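How a Robot Learns to Set a Table by Copying People

Most robots are told what to do with lines of code. Each line gives one small order, such as "move up" or "close the hand." This works well in a factory, where every part arrives in the same spot. It works badly at a dinner table, where the dishes are never in quite the same place twice.

At the Koderard lab in Dreststead, a team led by Sólveig Egilsson tested another way. It is called imitation learning. A person does a job many times while holding a tool shaped like a robot's hand. A camera on the tool records each try. A computer then studies the recordings and looks for patterns.

The job in this study was small: sort out a place setting with a tray, a bowl, a saucer, a spoon and two chopsticks.

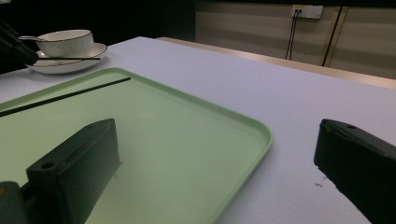 Yara Chidiac asked whether a computer could learn the job from one very good recording. The team checked. With one recording, the robot copied that exact path through the air, even when the dishes had been moved. It needed to see the job done many ways before it could handle a change.

What the camera records

The camera rides on the tool, so it moves wherever the hand moves. Both fingers of the gripper stay in view. This matters because the computer has to learn how far the fingers are from the thing they should pick up. A camera on the ceiling would see the whole room, but the hand would often block the dishes.

Each recording is a long row of still pictures. Next to each picture, the computer stores two facts: where the hand was, and how wide the fingers were open.

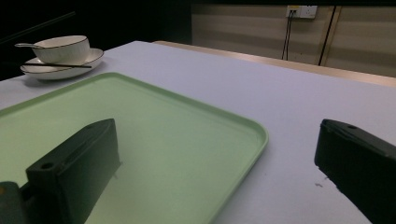
What the computer does with it

The computer is shown a picture and has to guess the next move. Then its guess is compared with what the person did. If the guess was wrong, the program is changed a tiny bit. This is repeated a very large number of times. The guesses slowly get better. This part is called training.

The team made 551 recordings. They kept 40 of them out of training and used those to check the guesses later. A program can do well on pictures it has already studied and still fail on new ones — the same way you can learn the answers to one spelling list and miss the words on the next.
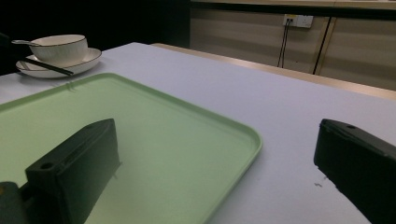
What the team found

After training on all the other recordings, the robot finished the job in 89 of every 100 tries. When it was trained on only 12 recordings, it failed most of the time.

Chopsticks caused the most trouble. They are thin, so a small mistake in where the hand goes means the fingers close on nothing.

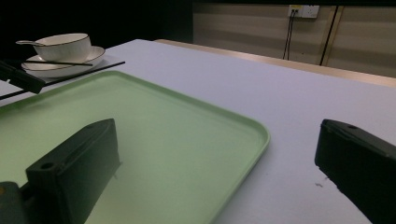
A bowl is easier because it is wide, and a grip that is slightly off center can still hold. The team now plans to record more tries with thin objects. Ruba Smadi will also test the same program in a different room, with different light, to find out how much of the result depends on the place where the recordings were made.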